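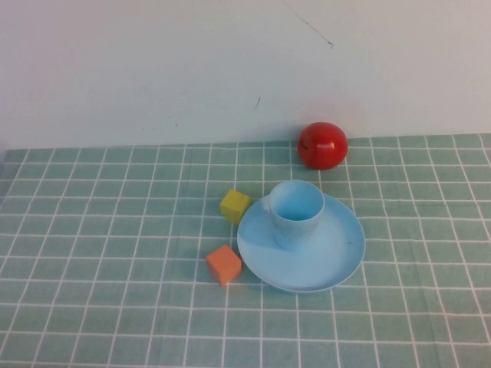

Notas para la charla: comer y beber en una carrera por etapas
Club ciclista de Akley, sala grande. Empiezo a las 19:00, duración 70 minutos con preguntas.

0. Antes de empezar
Saludar. Dar las gracias a Citlali Cervantes, que me ha corregido el español de estas notas (los errores que quedan son míos, porque después he cambiado cosas). Decir que soy Wenche Tangen, que corrí 6 temporadas y que ahora acompaño a un equipo femenino regional. No soy médica. Repetirlo, porque la última vez me preguntaron por análisis de sangre y no supe parar la conversación.
Preguntar quién ha corrido ya una prueba de varios días. Esperar las manos. Si son pocas, ir más despacio en la parte 2.

1. La etapa de Billeck
Contar la historia sin prisa. Segunda etapa, salida neutralizada, lluvia fina. Yo estaba bien colocada, en el grupo de delante, y no comí nada en la primera hora. Tenía frío en las manos y me daba pereza quitar el guante. En la subida a Haworth todavía me sentía fuerte. En la bajada empecé a ver mal las curvas, y en el llano perdí 9 minutos.
Pausa aquí.
Lo que quiero que entiendan: el fallo vino mucho antes que el cansancio. Cuando una ciclista nota el hambre en plena carrera, ya va con retraso.
No decir "pájara" sin explicarlo, puede haber personas que empiezan ahora. La primera vez que escuché esta palabra pensé que hablaban de un animal en la carretera. (Si se ríen, bien; si no, seguir.)

2. El horario de la comida
Desayuno: 3 horas antes de la salida. Si la salida es muy temprano, se cena mejor y se desayuna menos. Arroz, pan, avena, lo que cada una tolera. Insistir en la palabra tolerar.
En carrera: poco y muchas veces. Yo ponía una alarma en el ciclocomputador y me molestaba muchísimo, pero comía. Comer antes de los puertos, nunca en mitad de la rampa. En un pelotón nervioso se come en la parte de atrás o en un lado, con una mano firme en el manillar.
Bebida: el calor lo recuerda todo el mundo, el frío no. En la prueba de Brorbridge hacía tanto viento que varias compañeras terminaron con los bidones llenos. Al día siguiente lo pagaron.
Después de la meta: la directora tiene que estar con la bolsa preparada. Primero ropa seca y algo de beber, después hablar de la carrera. He visto muchas discusiones en los aparcamientos que eran solamente hambre.

Preguntas que salen siempre en este punto:
- ¿Geles o comida normal? Las dos cosas. La comida normal al principio de la etapa, el gel cerca del final.
- ¿Café? Si lo tomas cada día, sí. El día de la carrera no es para probar.
- ¿Y si no me entra nada? Líquido con azúcar, sorbos pequeños, y avisar al coche. Avisar no es vergüenza.
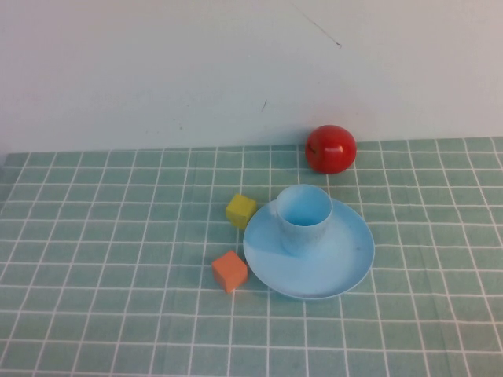
3. El peso
Bajar el ritmo. Hablar sentada si hay silla.
Decir claro que en nuestro equipo no se pesa a las corredoras delante de las otras. Cuando yo era joven se hacía en el pasillo del hotel, con la lista en la pared - y todavía recuerdo mi número de aquel mes de marzo. No decir el número, aunque lo pregunten.
Señales para entrenadores y familias: una chica que siempre come sola, que se lesiona muchas veces, que pierde la regla y lo cuenta como una cosa normal. No es normal. Hay que mandarla a la consulta, y el entrenador no puede hacer este trabajo.
Si alguien quiere hablar en privado, me quedo en la puerta al final. No leer casos reales del equipo.

4. Ejercicio en grupos
Repartir el perfil de la etapa Akley-Haworth, con dos puertos y el avituallamiento en el valle. Cada grupo marca con bolígrafo dónde come y dónde bebe. Después comparamos.
Error habitual: ponen toda la comida en el avituallamiento. Preguntar qué pasa si se cae la bolsa. A mí se me cayó dos veces.
Si vamos con retraso, cortar aquí y hacer solo el primer puerto.

5. Cierre y preguntas
Recordar que la salida conjunta del club es a las 9:00 desde el puente de Brorbridge, ritmo tranquilo, y que cada persona trae su comida. Quien quiera probar el horario de la parte 2 puede venir a mi lado.
Pedir que devuelvan los bolígrafos.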